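How Do You Teach a Robot to Move a Block?

You learned to pick things up when you were a baby. You probably don't remember it, because you were busy dropping spoons on the floor. All that dropping was practice, and your brain kept notes.

A robot arm doesn't get to be a baby. When it arrives at the Parkwood lab, it can bend and turn very well, and it has no idea what a block is. If you tell it "put the star next to the cube," it will sit there like a lamp.

So people have to show it. Nokuthula Nkosi has been doing this since March. She steers the arm by hand with a small controller, and a computer saves everything: what the camera sees, and how the arm moves at each moment. One full try, from start to finish, is called a demonstration. A short one takes about 42 seconds. Then she mixes up the blocks and does it again.
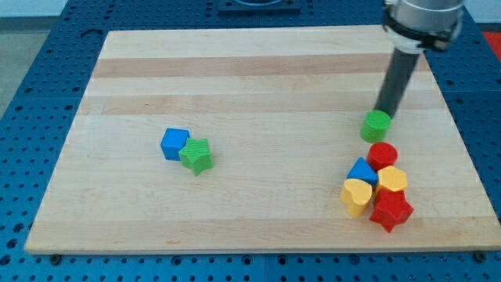 And again. The robot needs a lot of examples because it is very good at learning the wrong thing. Suppose every demonstration had a red block on the left. The robot might decide that its job is "go left," and never bother looking at the color at all. (You may know someone who studies for spelling tests this way.) Changing the colors, the shapes and the starting places makes that trick stop working.

The instructions change too. "Push the yellow heart to the corner." "Bring the yellow heart over to the corner." "Heart, corner, please." People say the same thing in all sorts of ways, and the robot has to cope with every one of them, even the polite ones.

Mistakes get saved as well — some of them, anyway. If the arm bumps a block and Nokuthula steers back to fix it, that's useful. Now the robot has an example of what to do when things go wrong. If she sneezes and sends a block onto the floor, she presses a button marked OOPS and that try is thrown out.

Marietjie Coetzee checks the saved examples afterward. She watches each one and makes sure the words match the moves. Her record is 376 in one afternoon, and she says she saw hexagons when she closed her eyes that night.

Once there are enough good examples, a computer program studies them all and looks for patterns. Then the robot gets to try by itself. On its first test it got 2 right out of 100. Everybody clapped for both of them, and Nokuthula went back to mixing up the blocks.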